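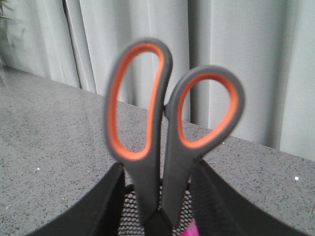 4. Adding a series to your library

Prullodum keeps anime, live-action films and stage recordings in one library. Each title is stored as an entry, and entries based on the same source manga are grouped under a franchise. Complete section 3 (Account and region) before you start.

4.1 Create the franchise

1. Open Library and select New franchise.
2. Enter the title of the source work. Use the romanized title in the Main title field and the original script in the Native title field.
3. Enter the author of the manga in the Source credit field. Do not enter the director of an adaptation here.
4. Select Save. The franchise page opens with no entries.

Note: Accented letters are accepted in all credit fields. A search for "Doan" also returns entries credited to Xuân Đoàn.

4.2 Add entries

1. On the franchise page, select Add entry.
2. Choose a type: TV series, Animated film, Live-action film, Stage play or Special.
3. For a TV series, enter the season number and the episode count. Split-cour seasons are entered as one season with 2 parts.
4. Set the release status. If only a month has been announced, enter the month (for example, May) and leave the day blank.
5. Select Save, or Save and add another.

Caution: Changing the type of an entry after it has been saved deletes its cast list. Export the cast list first (section 7).

4.3 Set the viewing order

New entries are sorted by release. To use a different order:

1. Select Order, then Custom.
2. Drag each entry to its position. Recap films can be marked Optional and are then skipped by the Up next list.
3. Select Lock order. An unlocked order resets at the next sync.

4.4 Import from Wevau

Lists exported from Wevau can be imported in place of manual entry. A single file may contain up to 924 titles. Split larger lists before import.

1. Select Library, Import, Wevau list.
2. Choose the file and wait for the preview.
3. Check the rows marked Unmatched. Assign each to a franchise or clear its check box.
4. Select Import.

Note: Watch dates are imported. Ratings are converted to the Prullodum scale and may be rounded.

If error 23 appears, the file was saved in an older format. Export the list again and repeat from step 1.

Caution: Do not close the window during an import. A partial import cannot be resumed and must be removed under Library, History before you try again.

For release alerts and Nilton calendar sync, go to section 5.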